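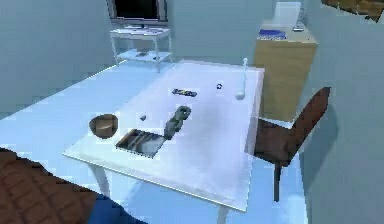 Home Features Software Data Games Subscribe

The spreadsheet that ran a pub quiz league

Fledolton has a quiz league with 3 divisions, and for most of its life the schedule was written by hand on the back of old score sheets. Teams knew where they were playing next because somebody phoned them. When the league grew past the point where one person could hold it all in their head, a member who writes billing software for a living offered to build something better. What came out of that offer is a small program called Urnik, and it is still in use.

The first version was a spreadsheet. It had one tab for teams, one for bars and one for results, and a long formula that worked out the standings. It did fine until two teams finished level on points. The league's rule book breaks ties on the score in the picture round, then on the result between the two sides, then on the toss of a coin. The formula could handle the first of those. The second needed a lookup that broke every time a row was inserted, and the third was done by typing a tiny fraction into a hidden column.

Then there was the history. League results had been kept on paper, and typing them in produced 2148 rows, each one a single match. Team names were the main problem. One side had been spelled four ways, and another had changed its name each season to match whatever bar was sponsoring it. The author wrote a short script that compared every name with every other name and listed the pairs that looked close. Most of the list could be settled at a glance. The rest took an evening with two long-standing members and the original sheets.

With the names cleaned up, the results went into a plain SQLite file. The choice was a practical one. The whole database fits in an email attachment, and anyone who takes over the job later can open it with free tools.

Scheduling was the harder part. A round-robin is easy to generate on paper: fix one team in place, rotate the others, and write down the pairs. Real bars get in the way. The Metwally has room for only one match a night and is home to two teams. Bodia closes its back room for the whole of February. A few teams share a question setter, who can't be in two bars at once. 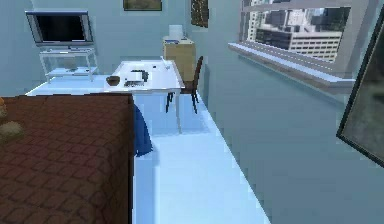 The author tried a proper constraint solver first and gave up on it after a weekend. It found good schedules, but when it couldn't find one it said only that the problem had no solution, and that was no help to a person trying to work out which bar to call. The replacement is cruder. It starts with the standard rotation, counts the clashes, swaps two matches at random and keeps the swap if the count drops. It does this for a minute or so and then prints the best schedule it found, along with a list of any clashes left over.

That list has proved to be the most useful thing the program makes. Last season it came back with three clashes. Two were fixed by swapping home and away, and the third by moving a match to a different bar.

The screen people see is very simple. There is a page for each team with its next match at the top, a standings page, and a form for sending in scores. The form asks for each round separately and adds up the total itself, which ended a long run of arguments over arithmetic. An early version let either captain send in the score. Now both have to, and if the two don't agree the match is marked in yellow until they do.

Some things were built and taken out again. A chart of each team's form over the season was removed after it made the standings page slow to load on a phone. A prediction feature, which gave each side a percentage chance of winning, lasted 4 weeks. The teams at the bottom of the third division didn't enjoy reading it - and it wasn't very accurate either.

The code is about as long as you'd expect for something written in the evenings. It has tests for the tie-break rules and for very little else. The coin toss is still done with a coin, in front of both captains, and the winner is entered through a drop-down menu.

Work on the next version has started. Players have asked for a way to postpone a match without emailing anyone, and that means letting the schedule change after it has been published. The swap method can do it if the matches already played are locked in place. What it can't do yet is leave the following week alone, and teams that have already booked babysitters would like it to.

Share 27 comments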